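Utilizamos cookies propias y de terceros para mejorar su experiencia de lectura. Aceptar | Configurar

Última actualización: 30 de septiembre de 2021
Tiempo de lectura: 9 minutos

CAPÍTULO 3
¿Puede ya una máquina recoger la cocina?

Quien cierra un recipiente de comida y lo guarda en la nevera no suele recordar después cómo lo hizo. Lo agarró por donde le quedaba más cerca, apretó la tapa con el pulgar mientras los otros dedos sujetaban el cuerpo, lo giró un poco para que cupiera junto a la leche y cerró la puerta con el codo. Si se le pide que lo explique paso a paso, tendrá que repetirlo despacio y mirarse las manos.

Un robot necesita que cada una de esas decisiones salga de algún sitio. Puede haberla escrito un programador, puede resultar de un cálculo geométrico o puede haberse aprendido a partir de demostraciones, pero en algún punto del sistema debe existir una orden que diga dónde se coloca cada dedo, con qué abertura y con cuánta fuerza. La parte primera de este libro trató de brazos que sueldan, pintan y apilan cajas. Todos ellos trabajan en entornos preparados de antemano. En este capítulo salimos de la celda industrial y pasamos a la cocina, al mostrador y al banco del pequeño taller.

3.1 El problema de coger una cosa

Empezaremos por la tarea más pequeña que todavía merece ese nombre: hay un recipiente de plástico con tapa sobre una superficie lisa y hay que cogerlo con una pinza de dos dedos.
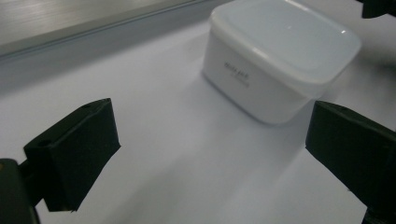
La pinza de dos dedos, o pinza paralela en su forma más común, es el efector final que más usaremos. Es barata, se describe con pocos números y su comportamiento se entiende bien. Para cerrarla sobre un objeto hay que decidir tres cosas: el punto de aproximación, la orientación de la pinza y la abertura inicial. Con una pieza metálica de medidas conocidas las tres se calculan una sola vez y se repiten durante años. Con los objetos domésticos hay que volver a decidirlas en cada intento.

Las paredes de un recipiente para alimentos rara vez son verticales. Suelen abrirse hacia arriba para que los envases vacíos puedan apilarse, y esa inclinación hace que dos dedos planos y paralelos apoyen solo en una línea en lugar de en una cara entera. Si se aprieta más, la pared cede. Si se aprieta menos, el envase resbala. A esto se suma el borde de la tapa, que a menudo sobresale del cuerpo: un dedo que suba demasiado tropezará con él, y un dedo que tire de él hacia arriba puede levantar la tapa y dejar el resto en la mesa.

Las esquinas redondeadas plantean otra dificultad. Cuando la pinza se acerca en diagonal, el primer contacto se produce sobre una curva y el objeto gira antes de quedar sujeto. Una persona corrige ese giro sin pensarlo, con la yema de los dedos. Una pinza sin sensor de fuerza no se entera de que ha ocurrido.

3.2 Ver lo blanco sobre lo blanco

Antes de coger el recipiente hay que encontrarlo. Los métodos clásicos de visión buscan contrastes: el límite entre una zona clara y otra oscura suele corresponder al contorno de un objeto. Un envase blanco sobre una mesa blanca ofrece muy poco contraste, y a veces el borde más marcado que encuentra el algoritmo es el de la sombra. Los sensores de profundidad tampoco resuelven siempre el caso. El plástico translúcido deja pasar parte de la luz infrarroja, y las superficies metálicas pulidas o cepilladas la devuelven en direcciones que el sensor no espera.

En el taller de Clernell, donde la ingeniera Saoirse Heffernan dirigió las prácticas que dieron origen a este capítulo, los estudiantes empezaban con un ejercicio sencillo. Debían escribir un detector de contornos y aplicarlo a objetos corrientes sobre una mesa clara. Casi todos los programas funcionaban con una taza roja. Casi todos fallaban con una fiambrera. Heffernan pedía entonces que los alumnos anotaran el fallo concreto antes de tocar una sola línea del código, y esas notas se recogen en parte en los ejercicios del apartado 3.6.

El texto impreso en un envase puede servir de ayuda, porque da al sistema un rasgo fijo sobre una cara que por lo demás es uniforme. También puede confundirlo. Si el modelo se ha entrenado con envases de una sola marca, quizá haya aprendido a reconocer las letras y no la forma, y entonces bastará con girar el recipiente para que deje de encontrarlo.

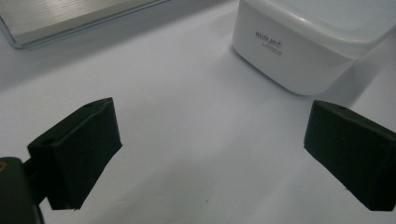

3.3 Cuántas demostraciones hacen falta

La alternativa a programar cada caso consiste en mostrarlo. Una persona realiza la tarea muchas veces, se registran las imágenes y los movimientos, y un modelo ajusta sus parámetros hasta producir acciones parecidas ante imágenes parecidas. Este procedimiento se llama aprendizaje por imitación y ocupará los apartados 3.4 y 3.5.

El proyecto Fallanum, del que tomaremos varios datos, reunió 842 demostraciones de una única tarea: llevar un recipiente cerrado de un lado a otro de la mesa. Con ellas el brazo completaba el movimiento cuando la mesa era la misma y la luz no cambiaba mucho. Al sustituir el mantel, el resultado empeoró de forma clara. Usa Sukprasert, responsable de los registros, propuso ampliar el conjunto hasta 4.000 demostraciones, pero repartidas entre varias cocinas y con envases distintos. El nuevo modelo toleraba mejor los cambios de fondo y seguía teniendo problemas con las tapas mal cerradas, que apenas aparecían en los datos.

De este caso retendremos una idea que volverá en el capítulo siguiente. La cantidad de ejemplos importa, y su variedad importa por separado. Repetir muchas veces la misma acción en el mismo lugar enseña al modelo ese lugar.

3.4 Del envase a la tarea doméstica

Coger un recipiente es un solo paso. Recoger la cocina incluye decidir qué se guarda y qué se tira, abrir la nevera, hacer sitio, limpiar lo que se ha derramado y no dejar caer nada por el camino. Cada paso tiene una probabilidad de éxito, y si los fallos son independientes y no hay posibilidad de reintento, las probabilidades se multiplican. Una máquina que acierta nueve de cada diez veces en cada movimiento parece bastante buena hasta que se le piden diez movimientos seguidos: completará la serie entera en poco más de un tercio de los intentos.

Por esta razón conviene leer con cuidado las demostraciones públicas. Cuando se muestra a un robot doblando una toalla o vaciando un lavavajillas, hay que preguntar cuántos intentos se hicieron, si había una persona manejando los mandos y si el vídeo está acelerado. Ninguna de esas circunstancias invalida el trabajo, pero todas cambian lo que se puede concluir de él.

En el comercio y en el pequeño taller la situación es algo más favorable. Jaunzems, un fabricante de comidas preparadas, automatizó el traslado de envases cerrados desde la línea de llenado hasta las cajas. Ivars Rozīte, encargado de la planta, redujo los formatos de envase a uno solo y colocó guías laterales para que todos llegaran con la misma orientación. La instalación mueve hasta 3.000 envases por turno. En una vivienda no se puede pedir a la familia que haga lo mismo con sus armarios.

La respuesta provisional a la pregunta que da título al capítulo es, por tanto, negativa para la tarea completa y afirmativa para algunas de sus partes. Los apartados siguientes estudian esas partes por separado. Comenzaremos por la representación de un agarre mediante la posición y la orientación de la pinza, para lo cual el lector necesitará las matrices de rotación del capítulo 2.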